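Cell Maintenance, Unit 6: Setting Up the Tabletop Arm and Routing the External Cable
Course handout, Wirnau Technical Workshop
Prepared by Bronwyn Treloar. Lab section: Juniper Whitlock.
Revised Dec 9, 2021

Read sections 1 through 4 before the lab. Section 5 is done at the bench.

1. Scope

This unit covers the tabletop cell used for the pick-and-place exercises: one arm, one two-fingered gripper, one work surface. It does not cover the Vesar conveyor cell, which has its own handout. Controller software is treated in Unit 7. The only software settings used in this unit are the tool payload and the speed limit.

2. Base and work surface

The arm bolts to its base plate with the four cap screws supplied. Tighten them in a cross pattern, first to half torque and then to full. Mark each head with a paint pen across the screw and the plate. A broken paint line at the weekly check means the screw has turned, and the whole set is to be done over with new washers.

Check the table for rock before the arm is powered. Load one corner by hand and watch the opposite foot. Movement at the foot shows up later as position error at the gripper, and students tend to go looking for it in the joints.

Wipe the surface with a damp cloth. Solvents are not used on the tabletop.

3. Cable along the arm

The gripper cable is run on the outside of the arm. This makes it easy to inspect and easy to damage. Two faults account for nearly all the cable repairs in this course: too little slack at the wrist, and too much slack at the middle joints.

At the wrist, the cable needs enough length for the last joint to reach both ends of its travel without pulling on the connector. Set the length with the joint at the far end of its travel, then return it to center. The loop that remains is the working slack.

At the middle joints, the cable should follow the arm closely enough that it cannot catch on an object on the table. Straps go on the straight part of a link. Do not strap across a joint. Use hook-and-loop straps for setup; cable ties are for final installation only and are cut flush.

The fault log for October lists 3 stoppages on this cell. Two were a strap that had slid down onto a joint. The third was a bent connector pin, and the cable was replaced.

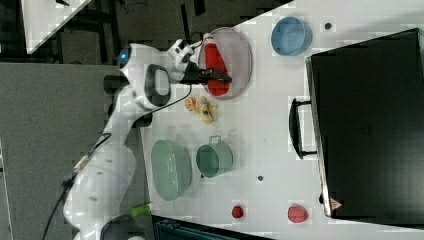 Fig. 6.1. Gripper over the plate, with the cable on the outer side of the arm.

4. Gripper alignment

Alignment is checked after any work on the wrist flange – including work that only involved loosening the screws. Close the fingers on the gauge block and try to pass the thin feeler between each finger and the block. If the feeler enters on one side only, the gripper is seated at an angle. Remove it, clean both faces of the flange, and refit.

Enter the payload before the first powered move. With the Mustilau finger set fitted, the entry is 700 grams. A wrong entry causes the arm to drift when it is released for hand guiding, upward if the value is too high and downward if it is too low. Drift in the second case is slow and can be missed when the arm is folded.

Finger pads are a wear part. Replace them in pairs and write the cycle count in the log.

5. Bench procedure

5.1 Power off at the main switch. Fit your lockout tag.
5.2 Inspect the paint marks on the base screws.
5.3 Remove all straps and lay the cable free along the arm.
5.4 Inspect the full length of the jacket. Cuts that show the shield are a reject.
5.5 Refit the straps as in section 3, starting at the base.
5.6 Remove the tag, power on, and jog each joint separately at the lowest speed. One person jogs, the other watches the cable with a hand on the stop button.
5.7 Run the Frei test routine, 164 cycles, with the object set placed on the table. Stay outside the marked line while it runs.
5.8 Power off and inspect the straps again. Record any that have moved.

6. To hand in

One completed log sheet per pair, with strap positions measured from the nearest joint cover. Sketches are accepted if dimensions are given. Sheets without a cycle count will be returned.

Replacement straps and finger pads are in the second drawer of the tool cabinet. Sign for the pads.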